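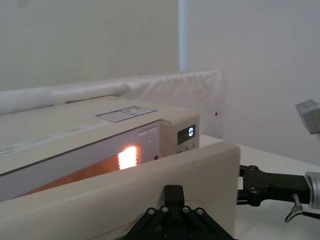 Chapter 6
Looking After the Two-Arm Cell

I learned this chapter the slow way, on a cell we called Pop. Two arms, a table, a microwave, and me with a hex key I kept losing. If you've read the Rillen chapter you already know how an arm gets bolted down, so I'm going to skip all that and start with the part you'll be doing every week: the grippers.

Start with the fingers. I wipe the pads, then work each linkage by hand (power off, please!) and feel for grit at the pivots. A Koltach joint should swing freely all the way.

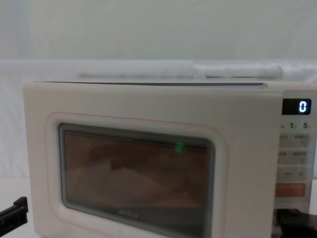

If it catches, clean it before you reach for the grease, and go easy when you do. I once packed a pivot so full that I was wiping up black goo until November. After the pads come the mounting bolts, which I check every 400 hours, working across the plate and never straight around it. 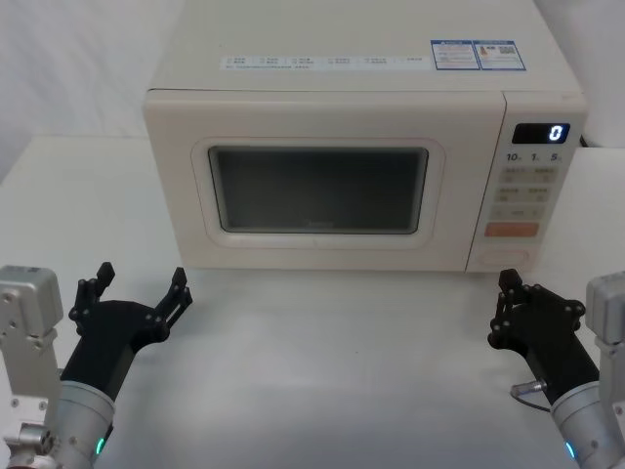 6.1 Setting the Open Position

Now we get to the fun bit. Both grippers need a known "open," and the Hurno controller will happily believe whatever you tell it, so measure first! Open one gripper, put your gauge between the pads, and write the number down. Do it 3 times. If the readings wander, go back to the pivots and look for play. Then do the other arm from scratch, even if it's the same model and you're dying for lunch.
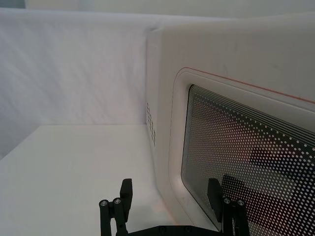 Figure 6.1. Gripper with its fingers open, next to the microwave.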